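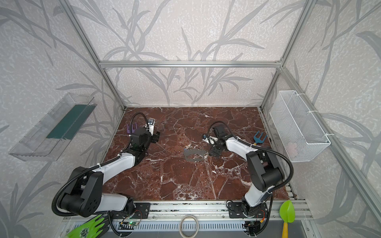 Large-scale prints on small walls
Speaker notes, Flenham trade session, 2022-05-03

Slide 1 - Opening

Gray leaf and grass silhouettes on a pale ground, with a dark reddish-brown veined marble surface in front. Leave it up while people find seats. Start with scale: the print is large compared with the walls it covers, and the rest of the talk is about what follows from that.

Say early that the talk covers paper-backed and nonwoven wallcoverings only. Vinyl and textile are in the Grullholm handout. Questions at the end except on arithmetic, which can be stopped at any time.

Slide 2 - Terms

Repeat: the vertical distance from a point in the design to the next identical point.
Match: how the design lines up across a seam. Straight, drop, or free.
Drop: the amount one strip is shifted down against its neighbor. A half drop is half the repeat.
Usable length: what is left of a roll after whole strips are cut from it. This is the number that gets people into trouble.

Do not read the slide aloud. Ask who orders by area. Most hands will go up.

Slide 3 - Why ordering by area fails

Area works for plain and free-match papers. With a long repeat it understates the order, and the error gets worse as walls get shorter or more broken up.

Worked case, in centimeters. Finished wall height 210. Trim allowance 10, split top and bottom. Strip needed before matching is 220. Repeat is 80. Round 220 up to the next whole repeat, giving 240. Every strip after the first costs 240 on a straight match, although only 220 of it goes on the wall.

Pause. Someone will ask whether the offcut can be used over a door. Sometimes. It depends where in the repeat the offcut begins, so draw it out before promising anything.

Slide 4 - Half drop

Same wall, same paper, half drop. Strips alternate between two starting points in the design. Cutting A and B strips from separate rolls keeps the loss close to the straight-match figure. Cutting them in sequence from one roll adds up to half a repeat at each change.

Show the Trukwood cutting chart. The left column is A, the right is B. The chart assumes the first strip is hung left of the starting line; reverse it if working the other way.

Slide 5 - Where to place the motif

Three decisions, in this order.

1. Height of the main motif at the top of the wall. Ceilings are rarely level. A large leaf tip touching the ceiling line shows the slope right away, so set strong shapes lower and let open ground run into the top edge.

2. Starting line. Centering a strip on the wall and centering a seam on the wall give different widths at the corners. Work out both and take the one that avoids a narrow strip.

3. Which corner takes the mismatch. In a full room the last seam will not match. Put it behind the door or in the corner least seen from the entrance. With three covered sides and an open front, the print simply ends at the outer edges.

Slide 6 - Inside corners

Do not wrap a full width around an inside corner. Measure from the last strip to the corner at top, middle and bottom, take the largest figure, and add 2 cm. Cut to that width, hang, then plumb a new line on the next wall for the remainder. The overlap loses a little of the design. On fine geometric prints this is obvious. On loose botanical prints it usually goes unseen, as the shapes have no straight edges to compare.

Slide 7 - Color and contrast

Gray on off-white is forgiving at seams. Dark grounds are not: the cut edge shows as a pale line unless it is colored beforehand. Test the coloring on scrap. Some inks bleed with water-based paste.

Check batch numbers on all rolls before cutting anything. The Chien range prints the batch on the wrapper only, so keep the wrappers until the job is signed off.

Slide 8 - Pattern against pattern

Short section, cut it if running late. Veined stone is a pattern with no repeat. Next to a printed wall the two can compete, mainly when vein spacing and motif size are similar. Compare samples at full size, upright for the paper and flat for the stone, in the light of the actual room. Hand samples mislead here, as a small square may contain ground color and no motif at all.

Slide 9 - Ordering checklist

Finished height at the tallest point
Repeat and match type, taken from the label and checked with a tape
Strips per roll, whole strips only
Number of strips, with corners counted separately
One spare roll from the same batch

The spare is not optional on discontinued lines. The supplier list is reissued in August.

Slide 10 - Questions

If none come, go back to slide 3 and run the case with a height of 235. The strip becomes 245 and rounds up to 320. Leave that number on the screen.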